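I wanted a movie night setup that didn't involve dragging the TV around, so back in November I bought the Jorkora, a small home projector from Femon. I've now watched more movies on it than I'd like to admit (my couch has a dent), so I think I can finally say something useful.

First the good stuff. The picture is lovely! I put on an old black-and-white noir the first night, all wet streets and cigarette smoke, and the shadows had real depth to them. I was ready for gray mush. Color is nice too, maybe a little warm out of the box, but there's a Cinema setting buried in the second menu that calms the skin tones right down. Go find it before you do anything else.

Setup took me 10 minutes, and most of that was me looking for the remote, which comes tucked under the cardboard flap in the lid. The focus is automatic and mostly behaves. It does like to hunt a bit during slow fades, so every time a quiet drama goes to black I get a second of blur when it comes back. Annoying in a comedy, kind of awful in the last scene of a weepie.
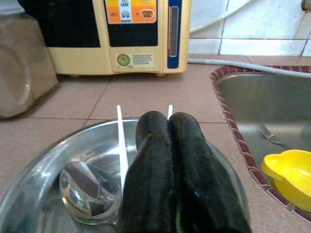 Now the sound. Oh, the sound. The built-in speaker is fine for cartoons and that's as far as I'd go. I sat through a three-hour war epic and caught maybe half the dialogue, and turning it up just made the explosions rattle. I hooked up my old Ikska soundbar the next day and haven't looked back, but add that to your budget if you don't own one.

The fan is the other thing. You'll hear it in quiet scenes if you sit right beside it. I moved mine to a shelf behind the couch and stopped noticing, except during one very silent Swedish thing my sister picked.

I also tried a friend's Manurung for a weekend. Brighter, yes, and you can leave a lamp on, but everything had that soap opera smoothness and I couldn't get rid of it. I'd take the Jorkora for movies every time. For sports, probably the other one.

I'm giving it a 7 out of 10, and it would be an 8 with a better speaker.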